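Clillbridge Community Forum > Home and Garden > Heating, Flooring, Reno

Thread: Floor heat under an old slab, worth it or nah?

bramblejim
Ok so we're pulling up the carpet in the back half of the house, 1968 slab, freezing from May on. Partner wants electric underfloor mats before the new floor goes down. Quote is $468 for the thermostat and controller alone, then the mats, then the sparky. I reckon a decent rug and the split system does the same job. Anyone done it and regretted it? Or not regretted it?

tess_osard
Did ours in the bathroom only. Love it. Would not do a whole room. Bill went up 45 bucks for the quarter and thats a tiny bathroom with a timer.

Kelpie58
Rug. Done. Next question.

Jade Caron
Not so fast with the rug! Depends what is under the slab, and if it's 1968 the answer is dirt. No insulation board, no point, you're heating the worms. Ask the quote bloke if board is included. Ours wasn't, had to ask twice. Added a fair whack but we'd have been mad to skip it.

bramblejim
Board isnt on the quote. Just checked. Says "mats, adhesive, fit off". Hmm.

tess_osard
Red flag. Who's the quote from?

bramblejim
Boychuk Flooring, the ones out past the tip. Nice enough on the phone

Kelpie58
They did my brother's hallway. Fine job, slow. Said a week, took most of September.

murray_at_koda_st
Gunna disagree with Jade a bit. You can run mats without board if it's a small area and you only want the chill off in the morning. Takes longer to warm up, yeah. But board lifts your floor height and then you're trimming every door and you've got a lip at the hall. We had 6 mm to play with, board was never going to fit. Six winters, still going, feet happy.

Jade Caron
And what's your bill murray

murray_at_koda_st
Dunno, the wife pays it

Jade Caron
lol there you go

fernleigh_deb
Can I ask a dumb one, what floor is going on top? We wanted hybrid planks and the warranty had a max temp on it. Not all of them are ok with heat. Read the little booklet before you pay for anything. 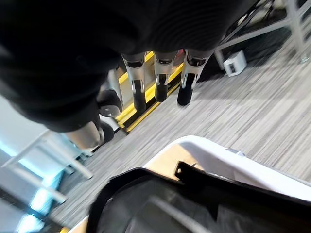 Fingertips down, still deciding

Anyway went with tile in the end. Cold as without heat, lovely with.

bramblejim
Planks, haven't bought yet. Will check the temp thing, ta deb. Hadn't even thought of that.

Kelpie58
So now its mats, board, a sparky, door trimming and special planks. Rug is $200 at the Osard clearance place. Just saying

tess_osard
No relation to the clearance place before anyone asks again

pipwheeler
Unpopular opinion but fix the draughts first. Our back room was the same, blamed the slab for years. Was the sliding door. Brush seal on the bottom, heavy curtain, half the problem gone in an arvo. Get down on your hands and knees on a cold morning and feel along the skirting.

murray_at_koda_st
^ this is fair. Sliders are shocking

Jade Caron
Agree on draughts, do it regardless. But a slab edge that's exposed outside will still suck the warmth out. Is yours exposed jim? Garden bed up against it or bare?

bramblejim
Bare on the south side. Path on the other.

Jade Caron
Then south side is your cold spot. You can insulate the edge from outside but check with your termite people first, they need to be able to see the edge. Don't just bury it.

Kelpie58
Termites now. This thread

bramblejim
Ok plan is: door seal this weekend, ring Boychuk and ask for a price with board, measure the door clearances, ask about plank temps. If it comes in silly then its a rug and Kelpie can gloat.

Kelpie58
Will do

fernleigh_deb
Measure the clearance at both ends of the door, ours was out by heaps one side to the other. Old houses.

bramblejim
Update for March 2021 seeing as someone messaged: seal is on, huge diffrence already. Quote with board hasn't come back, have rung them twice. Still on bare slab and thongs.

pipwheeler
Told ya re the door

murray_at_koda_st
Slippers mate. Get some slippers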